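Home | Articles | Household | Food and kitchen | Contact

This site uses cookies. By continuing to read, you accept their use.

Packed meal

A packed meal is food which is prepared in one place, usually at home, and carried to be eaten in another. It is known in most countries, under many names, and it is eaten at work, at school, on journeys and in the open air. The article treats mainly the meal of one person; for larger outdoor meals, see Picnic.

History

People who worked far from the house have always carried food. Bread, hard cheese, dried fruit and onions were common, as they keep well without cooling. The food was wrapped in cloth or put in a basket. When factories grew, many workers could no longer go home at midday, and metal boxes and cans with a handle came into use. Plastic containers became usual in the second half of the twentieth century.

In the valley town of Varnstead the quarry workers carried a flat loaf called hevo, filled with beans and folded twice. The local writer Osvaldo Toledo described it in his book on quarry life, and he mentions that a man was given 40 minutes for the meal, of which 13 were lost in walking to the shelter. The Esquivel bakery in the same town still bakes the loaf every June.

Contents

The packed meal has commonly one main part, such as a sandwich, cold rice or pasta, and a smaller part of fruit or something sweet. Foods with much liquid are avoided, or they are put in a separate jar. Grapes and small tomatoes are popular because they need no knife. Leaves for salad should be dried well before packing, and the dressing is added at the time of eating.

Containers and carrying

A container should close well and be easy to wash in the corners. Cloth bags are light and can be folded when the meal is finished, but they give little protection against pressure, so soft fruit is better placed at the top.
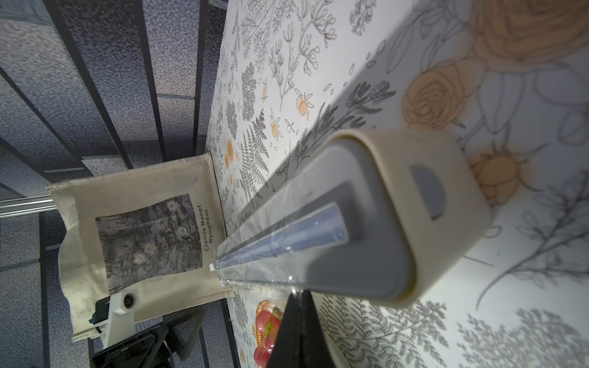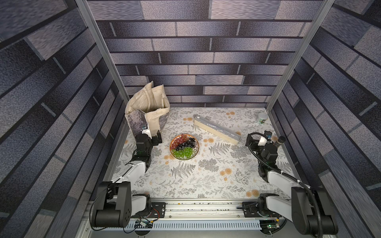
A lidded food container, and a canvas tote bag on a flowered cloth. 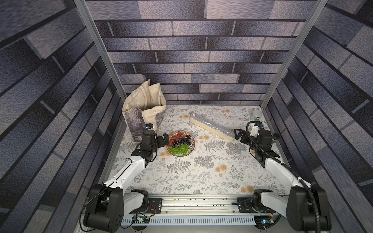 Keeping food safe

Cooked food should be cooled before the lid is closed. Meat, fish and egg dishes need a cold pack if they are not eaten soon.

Last updated: August 18, 2021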